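Ballon de football Etach Entraînement – taille 5

Réf. Pornent Sport, rayon football
Disponible en tailles 3, 4 et 5
Coloris : blanc/bleu, jaune fluo

Le Etach Entraînement est un ballon à panneaux cousus machine, prévu pour les séances de club sur herbe et sur synthétique. C'est le modèle que nous vendons le plus aux équipes de district, des U14 aux seniors. Il remplace l'ancien Vandadow Club, dont la fabrication est arrêtée depuis avril.

L'enveloppe est en polyuréthane grainé, avec une sous-couche de mousse. Le toucher est un peu plus ferme que sur le Vandadow, surtout les premières séances. Après quelques entraînements, le ballon s'assouplit et le rebond devient plus régulier. La vessie est en butyle et garde bien la pression : un contrôle par semaine suffit dans la plupart des clubs.

Les ballons sont livrés dégonflés. Humidifiez toujours l'aiguille avant de l'introduire dans la valve et gonflez en deux fois, avec une pause d'une heure entre les deux. La pression recommandée est imprimée à côté de la valve.

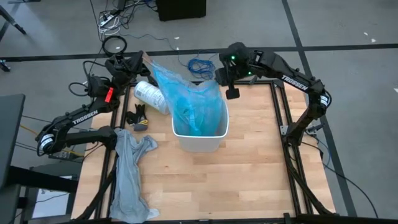 Pour un usage sur terrain stabilisé, nous conseillons plutôt le Wannasri Terrain, dont le revêtement est plus épais. Le Etach supporte un passage occasionnel sur sol dur, mais le grain s'use vite et la garantie ne couvre pas l'abrasion.

Caractéristiques

Circonférence (taille 5) : 70 cm
Panneaux : 32, cousus machine
Revêtement : polyuréthane grainé
Vessie : butyle
Usage : entraînement, matchs amicaux
Garantie : 2 ans sur les coutures et la valve

Conditionnement et tarifs clubs

Le ballon est vendu à l'unité ou par lot de 10 avec filet. Le port est offert à partir de 75 € de commande. Les clubs affiliés peuvent demander un devis et régler par virement à réception de facture. Le marquage du nom du club est possible en une couleur – comptez 3 semaines de délai supplémentaire.

Entretien

Essuyer avec un chiffon humide après la séance. Pas de machine, pas de solvant, pas de séchage sur un radiateur. Pendant la trêve, baisser légèrement la pression et stocker les ballons à l'abri du soleil.

Avis client

« Nous en avons pris deux lots pour l'école de foot et les U15. Bonne tenue de la pression, coutures correctes. Le jaune se salit vite, je reprendrai le blanc. » Müzeyyen Kurtuluş, juin 2019

Accessoires associés

Pompe double action avec manomètre
Aiguilles de rechange (sachet de 5)
Sac à ballons, 10 places
Filet de portage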